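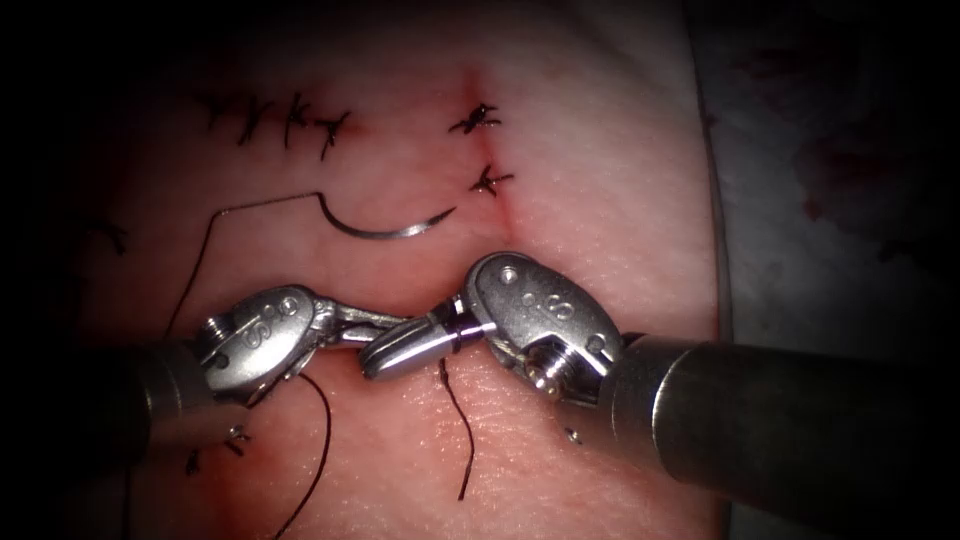
Two instrument tips meet over a synthetic skin practice pad.

The specification sheet for a sheet of cast silicone usually lists hardness first. It is the easiest property to measure and the one buyers ask for, and for a gasket or a keypad it is often enough. For a material meant to be cut, pierced and pulled closed with thread, it says very little.

Terence Kershaw has spent most of his working life on the other numbers. His shop in Clullstead casts soft elastomer sheet for teaching suppliers, prosthetics workshops and a few makers of stage makeup. The building was a dye works, and the floor still slopes toward a drain in the middle, so every casting table stands on leveling feet. A table that is out of level produces a sheet that is thick at one end, and a thick end tears differently.

Tear strength is the property that matters when a needle goes through. A stitch puts a concentrated load on the edge of a small hole. In unfilled silicone the hole becomes a split, and the split runs. Makers have dealt with this in two ways. One is to add fine silica to the base, which raises tear strength but also stiffens the sheet. The other is to lay a knitted fabric inside it, which stops a split at the first yarn it reaches.

Kershaw's standard product, sold under the name Imari, uses the second method. The fabric is a warp knit, placed after the first pour has begun to gel and before the second goes on. If it is placed early it sinks to the bottom. If it is placed late the two layers do not bond, and the sheet peels apart in use.

"You get a window," he says. "At 65 degrees in the room it's comfortable. In July you had better have the fabric in your hand already."

The second line, Khamphan, has no fabric. It is a softer, oil-extended grade used for the layer under the skin, where some give is wanted and little thread load is carried. Oil is the difficulty. It migrates to the surface over months and leaves a film that dust sticks to, and it can swell an adjoining layer of a different grade. The shop now puts a thin barrier coat between the two and holds retained samples from each batch for 60 weeks. In March there were 312 of them on the shelves, each in a paper sleeve with the batch number in pencil.

Surface finish is set by the mold. Silicone copies whatever it cures against, including fingerprints. A polished plate gives a glossy sheet that reflects overhead lights and feels tacky. A blasted plate gives a matte one. Kershaw has his plates blasted with glass bead by a local firm, Inell, and sends them back when the texture wears smooth at the center, where the sheets are pulled from first.

Color is less settled. Pigment is bought as a paste in silicone fluid and weighed in at 2 percent or less. Higher loadings slow the cure and can lower the tear figure. Matching one batch to the next is done by eye against a reference chip, in daylight, by the loading door.

There is no single test that predicts how a sheet will behave under a needle. The trouser tear test pulls two legs of a cut strip apart at constant speed, and a stitch does not load the material that way. Kershaw runs it anyway, along with a pull-out test of his own using a loop of thread and a spring scale. The two results are written in adjoining columns and do not always agree.

Related
The slow decline of natural latex dipping
What a durometer measures
Warp knits in industrial use
Glass bead or grit: finishing a mold plate
Letters, 2018-04-03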